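くらしの相談ひろば > 道具・手作業 > はめ込みボード

青いパーツがボードにうまくはまりません(歯車とペグ)
投稿:もぐら3574
閲覧 196 回答 3

はじめまして。急いで書いてるので読みにくかったらすみません。

地域の手作業サークルで、白い平らなボードに青いパーツを差し込んでいく課題板を使うことになりました。前の担当のRaíssa Figueiredoさんから引き継いだもので、説明書なし。箱もなし。袋にDovanoとだけ書いてあったけど、それがメーカーなのかお店なのかも不明です。

困ってるのは次のところ。

・細い溝のある小さいプレートにペグを立てるやつ。入るときと入らないときがある。無理に押すと途中で止まる。
・歯車の形のパーツ。置けるけど、なんとなく浮いてる気がする。
・机の上でボードが動く。片手で押さえながらだと、もう片方でうまくつまめない。

机は表面に細かいつぶつぶがあるタイプで、すべらないと思ってたのに、力をいれるとじわっとずれます。参加者は子どもから年配の方までいろいろです。5月の会で使いたいので、削っていいのか、順番があるのか、そのへん教えてもらえると助かります。やすりは家にあります。

追記:パーツは全部で38個と聞いてますが、まだ全部は確認できてません。すみません。

かなづち屋の2番目
投稿:午前7時ごろ

削ればいいと思います。うちのはKershawのボードでしたけど、きついとこは紙やすりでちょっとこすったら入りました。以上。

ぬか床
投稿:昼休みに書いてます

ちょっと待って、削るのは最後にしたほうがいいです。一回削ると戻せないので。うちはそれでゆるゆるになって、さわるだけで倒れるペグができました……。

順番に書きます。

まずボードのずれ。つぶつぶの天板は見た目ほど止まらないです。裏が平らなボードだと、つぶの頭に乗ってるだけなので。薄いすべり止めシートをボードより一回り小さく切って下に敷く。はみ出すと手首が引っかかってじゃまです。シートがなければ、かたく絞ったふきんでも代用できました。ただし端がよれるとボードが傾くので、そこだけ注意。

つぎ、溝のペグ。だいたいは斜めに入ってるのが原因です。上からつまんで押すと、自分では真っすぐのつもりでも手前に倒れてる。うちでは人差し指をペグの頭に軽く乗せて、親指は横に添えるだけ、にしてもらいました。押すのは最後の最後だけ。溝に落ちる感じがしたら押す。落ちる感じがしないうちは押さない。これだけで文句がへりました。
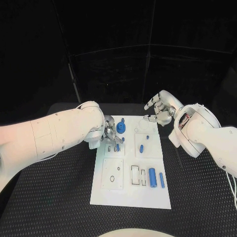

あと、どの溝から入れるかも決めたほうがいいです。溝が並んでるプレートは、真ん中を先に埋めると両どなりがやりにくくなります。指の置き場がなくなるので。端からやるのがおすすめ。右利きの人は左端から、左利きの人は右端からが楽みたいです(うちの会での話です、ちがう人もいます)。

歯車は、軸のところを持って回しながら下ろす。歯のほうを持つと傾きます。浮いてると感じるなら、一度外して穴の中を見てください。うちは型抜きのときのバリが残ってて、爪楊枝でこすったら取れました。やすりより先に爪楊枝。だめなら綿棒。

パーツの数は、はじめる前にトレーに形ごとに分けておくと確認しやすいです。丸いもの、細いもの、その他、くらいの雑さで十分。ペグは転がるので、ふちのある皿で。うちは会のあとにソファの下から出てきたことがあります。

Vedixの潤滑スプレーをすすめる人がたまにいますけど、手で触るものなのでうちでは使ってません。指がぬるぬるしてよけいつまめなくなりそうだし。

長くなった。昼休み終わるのでここまで。

Jotix組の人
投稿:夜

ぬか床さんのにほぼ賛成です。補足だけ。

・輪郭の線が印刷されてるボードは、その線にパーツの向きを合わせてから下ろす。形が似てて裏表がちがうパーツがたまにあります。入らないときは裏返してみて。
・年配の方がいるなら、ボードの手前側から始めると腕が疲れにくい。奥のほうは肩が上がるので、後回しか、途中でボードを180度回す。
・部屋の明かりが真上だけだと、白いボードに白いプレートは段差が見えにくいです。横からスタンド一つあてると影がでて見やすい。これけっこう効きます。
・やすりを使うならペグじゃなくて、予備のパーツで試してから。予備がなければやらないほうが。

38個の件は、袋ごと重さを量っておくと、次から数えなくて済みますよ。キッチンスケールでOK。

もぐら3574
お礼コメント

みなさんありがとうございます! やすりは一旦しまいました。歯車、穴を見たらたしかに小さいバリがありました。爪楊枝で取れたっぽいです。まだ少し固いけど、回しながらだと下まで行きます。

溝のほうは端から入れるのを試してみます。すべり止めシートは明日買ってきます。裏返しは考えてなかった……。重さも量ってみますね。また詰まったら書きこみます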